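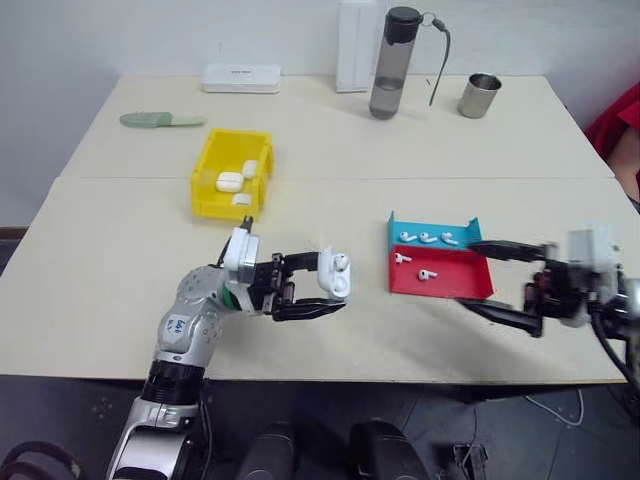 We're after a few more pairs of hands at Storik, our little sorting and mending workshop in Groltthorpe, and I'd love it if some of them were yours.

I started this place because I couldn't bear how many earbuds end up in a drawer with one side missing. People send us their odds and ends — single buds, charging cases with nothing in them, the occasional old router — and we sort them, clean them, test them and match them up again where we can. It's small, fiddly, oddly soothing work, done at a long white table with coloured trays and bins (you'll be dreaming about trays by the end of week one, sorry!).

You don't need any experience. What you do need is decent eyesight, with or without glasses, a bit of patience, and the sort of brain that gets cross when a left one has been put in with the rights. If you like jigsaws you'll fit in nicely. I'll show you how to clean the mesh without pushing the muck further in, and how we label things so the next person can find them.

The details: we have 5 places going, each for 14 hours a week, and you can split those hours more or less how you like between nine and six. Pay is monthly and we cover your bus fare. Tea is free, biscuits are a bit of a lottery. We're upstairs at Maglaya Yard and there's no lift yet, so if stairs are a problem tell me and I'll sort out a table on the ground floor.

We've had over 3732 bits and pieces through the door and the shelves are groaning, so I'd really like people who can start soon and stay until October at least.

To apply, just drop a note in at the Storik desk or leave one for me at the Riren café next door. Tell me a bit about yourself, which hours suit you, and the smallest thing you've ever managed to mend. No CV needed — half a page is plenty, and I do read all of them!

Posted 2018-12-25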